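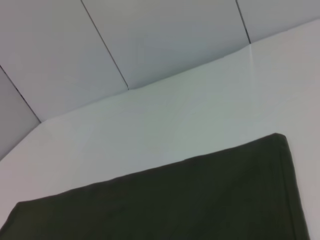 The Jolik is a bench-mounted arm with a wrist camera, made by Andlow and sold and serviced by us at Danzer. Built for soft goods – covers, pads, folded cloth, cushions, the stuff that never sits square. Lots of arms will pick a steel block all day and then fall over on a bit of fabric. Dark, matte items are a common ask, like the deep green one on the pale surface, and the top edge of a piece like that is hardly ever a straight line. Shallow waves, a small bump partway along, a rounded corner. The software follows the edge as it finds it and doesn't try to force a rectangle on it. Tilted view is fine too. You teach it from whatever angle the wrist happens to be at.

Home Arms Grippers Demos Parts Service Contact

Demo day at Kullanetti

Next one is Tuesday, September 22, 2020, at our Kullanetti workshop. Doors at 10, arm running shortly after. Small groups this time, so please book through the Contact page and tell us which session suits, morning or afternoon. Masks on inside. If the morning is full we'll move you to the afternoon and let you know.

What we'll run:
- Edge finding on soft items, live, with the wrist view up on the big screen
- Pick and place, soft goods first, then cartons
- Teaching a new item from scratch. Slow part, but it's the part most people ask about
- Swapping the gripper fingers (two screws, you can have a go)
- Your own items, if there's time

Bring something. Really. Last February a visitor turned up with a sack of dog beds and it was the best hour of the day. The arm got hold of most of them, dropped one on the floor, and we changed the grip height and went again. We'd rather you see that then a polished routine we've run all week. Keep it under 2 kg and nothing leaking.

What's in the box

Jolik arm and controller, wrist camera already fitted, one pair of soft fingers, one pair of flat fingers, bench clamp, stop button on a long lead, power cable. Manual is on the stick, printed copy on request. Fingers are also sold seperately, see Parts.

Specs, the short version

Reach: 569 mm from the base centre
Payload: 2 kg, gripper included
Power: standard wall outlet
Cycle speed: can be capped at 80 per cent for training, and we ship it that way
Service interval: 3000 hours
Mounting: any stiff, level bench. Clamp or bolt
Colour: light grey only for now

Going past the service interval won't void anything but the wrist joint gets a bit noisy. Book it in.

Lighting and bench tops

We get asked this one every week. Plain pale bench with a dark item on it is the easy case, plenty of contrast. Dark on dark is harder and you may want a mat. Seams in a panel behind the work can pull the edge finder off if they run close to the item, so mask that area out in setup – it takes a minute, page four of the manual. Shiny tops throw streaks. Move the lamp first before you start fiddling with the settings.

What it won't do

Sew. Fold a fitted sheet. Sort mixed laundry out of a deep bin. Sheer or see-through fabric is hit and miss and we'll say so on the day. If your job is one of those, ring us before you drive out.

Ordering

Price on request, depends on fingers and whether you want setup done on site. Demo visitors get first go at the units in stock, the rest are built to order by Andlow. On-site setup is one day, two if you've got a lot of items to teach. Training for your staff is included either way. Ex-demo arms come up now and again, cleaned and re-calibrated, same warranty. Ask.

Getting here

Roller door at the side of the building, not the front office. Parking out back, a bit tight for vans. Tea and coffee on. Can't make it? Send us an item by post with your return address and we'll run it and send you the footage.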